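Tamoreo Open Day

The Tamoreo Open Day is a yearly robot demonstration held at the Tamoreo workshop in Oltimthorpe. I went to the one on 10 November 2019, so most of this entry comes from my own notes (and a lot of chatting by the door). It began as a small thing for parts suppliers, and the public was first let in when Adi Purba took over the program.

Visitors go around in groups of 14, and each tour lasts 20 minutes. Mine was led by Teguh Sitompul, who talks fast and lets you interrupt — I did, plenty. We spent nearly all our time at the tabletop arm station, with its marble-patterned surface and wavy black-and-white wall. 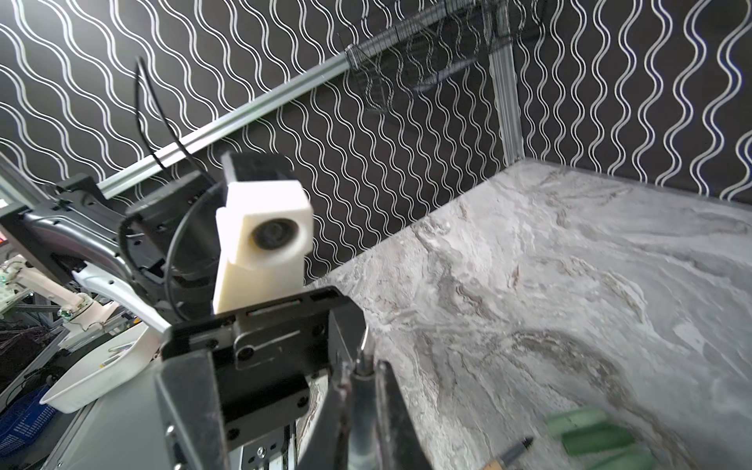

How long does it take to teach an arm a new task? Sitompul told us a simple pick-and-place job takes his team four days, most of it spent repeating the same move with small changes.

The second stop was the Petridis bench, named after the workshop's first landlord, where guests get to steer an arm by hand. I was terrible at it and loved it anyway! A sister event runs in Stostuvdale every March, with fewer machines and much better parking. The Oltimthorpe day drew 800 people the year I went, and tickets were free at the gate.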